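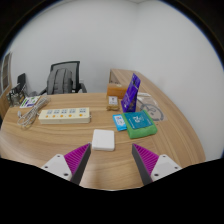 Marar Open Day Clips is a small set of recordings from the open day we ran at the Marar workshop on Sun 14 June. Visitors picked up a hand-held gripper, the same kind of fingers our arm uses, and did little desk jobs with it while its camera recorded. We kept the desk the way desks really are: a power strip with five orange switches, a bundled cable at one end of it, a green cloth still in its teal label, a clear plastic bag lying flat on the wood. The magenta ribbed fingers are easy to find in every clip, and that made trimming so much nicer than last time!

What's in it

146 clips, each up to 10 seconds long
2 folders: desk_a (morning visitors) and desk_b (afternoon)
notes.txt, one line per clip, with the job the visitor was asked to do
skips.txt, clips we would leave out of training but didn't want to throw away

The jobs

We had six cards face down and people drew one. Pick up the white box and put it back. Move the cloth to the other side of the desk. Slide the small blue packet toward you. Lift the pouch and stand it up again. Straighten the cable. Free choice. Free choice was the favorite by a mile, and a lot of those clips are people trying to get hold of the plastic bag (good luck training on that, but please try, we'd love to see it).

Thenmozhi Subramaniam ran the desk and wrote the notes. Balakrishnan Salian had the Jilar arm going at the next table, replaying jobs people had just done by hand, and there was a line for it most of the afternoon. It missed the pouch twice and then got it, and the whole room clapped — I still grin thinking about it.

Known problems

The notes for desk_b use "box" for two different things, the white one and the big orange-brown one. Check the clip before you trust the word.
Small print on the packages is mostly too soft to read. Don't use this set for text.
Sound was removed from everything.
Items moved between visitors and we didn't reset them to marks.

Using it

The loader is the one from our Westard set, so if you have that working you only need to change the path. Older versions of Gastex open the clips but drop the last second. Update first.

Free for teaching and research. Please keep this file with the clips if you pass them on.

Next one is in July, same room, with two desks running side by side. If you want to bring your own objects, write to Thenmozhi — nothing sharp, nothing with liquid in it.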